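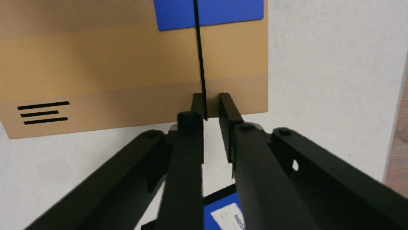 Ticket 3371
Project: Bumgate (home arm build, sim + bench)
Status: open, sort of
Priority: whatever is above "annoying"
Component: gripper close / wrist cam view / box pick task

Summary
Gripper closes early on the big cardboard box in sim. Fingers get to the bottom edge of the box and stop there, controller reports a grasp, arm lifts, box stays put. Same policy was fine on the small items. Started after I swapped the scene file in November.

Setup
Sim on the garage desktop, same one that runs the bench arm. Gripper model is the Fasesen two-finger, dark version, linkage on both sides. Control loop is my own fork of Stostitz. Scene is the tabletop one with the big box and the blue thing with the black border and white label. Wood floor, pale table. Lighting left at default.

Steps
1. Load scene, reset arm to home
2. Run pick_box
3. Watch wrist view
4. Arm goes in, tips line up on the lower edge of the box, grasp flag goes true
5. Lift. Nothing comes with it

Expected: fingers either side of something before the flag flips
Got: flag flips on first touch

Log

7:40 pm
Reproduced first try. Not random. 9 runs, all fail the same way, same spot give or take.

7:55 pm
Thought it was the friction values again. Doubled them. No change. Put them back, don't want that sneaking into a commit.

8:10 pm
Thin black line running down the wrist view, top edge to right between the fingertips. Goes over the blue panel on the box and everything under it. Not in my scene file by any name I can find. Searched for cable, tendon, line, string. Nope. Could be a debug ray I left on, could be a real body with collision. If it has collision that might explain the early contact, since it ends pretty much where the flag trips.

8:25 pm
Turned off all debug drawing in the viewer. Line still there. So either it's a body or the camera renderer ignores the viewer flags. Need to check wich.

8:50 pm
Renderer does ignore the viewer flags. It has its own. Good to know, cost me half an hour. Turned those off too. Line still there. OK so it's geometry.

9:05 pm
Dumped the contact list at the moment the flag flips. 2 contacts. One is left fingertip vs box, expected. Other is right fingertip vs body with an empty name. Empty name! Parent is the world, not the arm. That's why the search found nothing.

9:20 pm
Went through the includes. The scene pulls in a shared file from the old Belmonte rig, which had a hanging plumb line for calibrating the camera. It gets loaded with no name and a collision shape. Forgot that was even in there.

9:30 pm
Set collision off for it, left it visible for now. Rerun. Contact list is down to the one entry, left tip vs box. Flag does NOT flip. Arm sits there pushing on the edge of the box till timeout. Better failure at least.

9:45 pm
So that's a second problem. The box is too wide for this gripper any way you cut it. Target pose was copied from the small item task, comes in at the bottom edge and tries to close on it like it's a 2 inch block. Needs to go for a flap or a corner, or push instead of pick.

Also grasp check is too dumb. It counts contacts and doesn't care what they're with. Two tips touching two different things should never pass. Changed it locally so both tips have to report the same body, not tested much.

10:05 pm
Ran the small item task with the new check, still picks fine. Did not try the blue item yet, it's sitting so low in the wrist view that the fingers cover a lot of it.

Texture note, separate, low priority: the three short black lines on the box have jagged edges. Probably texture resolution. Don't care for physics but if the detector is going to train on this somebody should swap in a bigger one. The soft color bands on the side may be the same thing. Not touching it tonight.

To do
- delete the plumb line from the shared include, check no other scene needs it
- make the loader complain about unnamed bodies
- merge same-body grasp check after a longer run
- new target pose for box, try corner first
- fix left finger pad on the real gripper before running any of this on the bench, screw is stripped and it rocks
- texture, someday

Workaround for anyone pulling the branch now
Comment out the Belmonte include in the scene file. You lose the calibration line, nothing else that I've found. The box pick will still time out, thats known, don't file it again.

10:20 pm
Pushed the collision change only. Leaving this open for the pose.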